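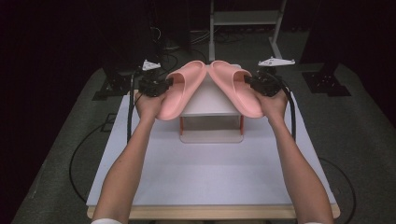

Elaine Medeiros wrote in to ask do you really need a whole afternoon of a person's time for shoes, and can her sister come too. Yes to the sister. The afternoon, yes also, see hours further down. It goes faster than you'd think and then the last box always drags.

So, the call. We need people for the footwear and small shelf sessions at Tedley. Putting shoes in pairs, setting them on little stands and shelves, taking them down again, boxing them up. Slides, flip flops, clogs, sneakers, kids' rain boots, one batch of dress shoes with the laces still knotted together. Paid. No experience needed, no resume, just write.

Where: Tedley, second floor, the long room past the elevator. Door says Calel on it still, ignore that, old tenant.

When: sessions start in October. Morning or afternoon, you pick, tell us both if you can do both. Each session is three hours with a break in the middle. Most people sign up for four or five. Max is 9 per person, after that we need new faces.

Pay: $78 per session, paid at the end of the week by check or transfer. Parking not included, sorry, we asked. Bus stops right out front.

What you'd be doing

You get a table, a stand or a small shelf, and a crate of shoes. Crate comes mixed. Find the two that go together, bring them up side by side, toes lined up, set them on the stand the way the card says. Some cards say toes in, some toes out, some say one on top of the other sole to sole. Then off again and on to the next pair. After the break we usually switch to boxing, tissue paper and lids, which people either love or hate.

There are 113 pairs in the set right now and Stetuso is sending more, mostly kids sizes. Also a bag of singles with no partner at all. Those go in the gray bin, please don't try to match them with something close.

Go at a normal speed. Like you're tidying your own hallway before company comes. We had a few people in the spring round racing each other and the small stands got knocked over all morning. If a shoe falls just pick it up and start that pair over.

Who can apply

Anyone 18 and up. Left handed people very welcome, we were short on those last time. You should be OK standing or on a high stool for most of an hour, and lifting a crate to the table (not heavy, a crate of boots is the worst one). If lifting's a problem say so in your email, Josué or whoever is on that day can do crates.

Both hands free please. A cast or a wrist brace means wait for the next round. Rings and watches come off, there's a dish. Long sleeves fine, just nothing huge and floppy at the cuff. Closed shoes on your own feet.

All the shoes are clean, a lot of them are brand new. People always ask.

First session

Come 15 minutes early. Sign the form, Lindalva Furtado shows you the cards, you do a practise crate that doesnt count for anything. Practice crate is paid time. If you hate it you can go home after and still get the full amount for the day.

Bring ID and your bank info if you want the transfer. Water and coffee are there. Lunch is not, but there's a microwave and the sandwich place on the corner is decent.

Also looking for: one person to run the shoe shelves

Separate from the sessions. Part time, mornings, through the end of the round. Keeping crates stocked, tagging new pairs, tightening up the stands, reprinting cards when they get coffee on them. Some spreadsheet work, nothing fancy. If you've worked in a shoe store stockroom you already know the job. Brinkmann folks who did the kitchen round with us are welcome to apply, mention it. Ask for Dirceu Nogueira on this one, not Lindalva, she gets enough email.

How to sign up

Email or stop by the front desk at Tedley and ask for the shoe list. Give us

your name and a phone number
mornings, afternoons or both
left or right handed
anything we should know abuot lifting or standing

Friends and sisters can sign up together but each sends their own email. We'll try to put you at the same time, no promises on the same table.

Questions about pay only: Edivaldo Siqueira, extension 368. Everything else goes to the list address.

Posted 27/06/2022. Spots fill from the morning end first, so if mornings are all you can do, write soon.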